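Subtitle files are the cheapest part of a festival print and the part most often wrong. The Irkmont documentary program screened 14 features in February, and in 5 of them the English text ran late enough to attach one speaker's words to another's face. In fiction this is a nuisance. In testimony it changes who said what.

The usual cause is frame rate. A file timed at 25 frames per second drifts against a 24-frame projection copy, and the error grows with running time. Narkton, a fine film at 100 minutes, was readable for its first reel and unreliable by its last. A full playback check catches this — a spot check of the opening does not.
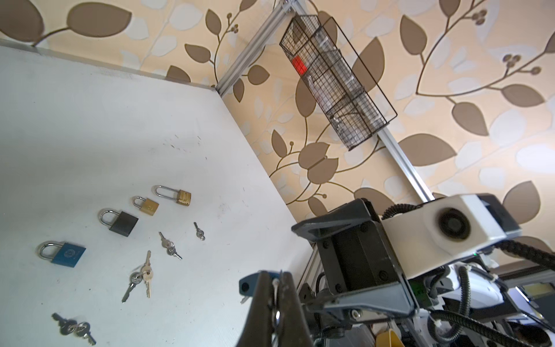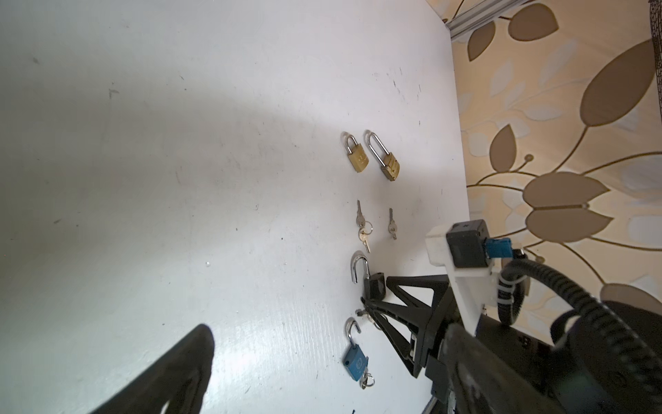

Gordon Ouellet replied that small festivals receive final copies 12 hours before a screening and cannot watch every one through. He would sooner show a flawed file than cancel. I accept the constraint, but the check can be shortened: compare one line near the end with its spoken cue. Programmers should require that of distributors as a condition of delivery, and list the frame rate on the label.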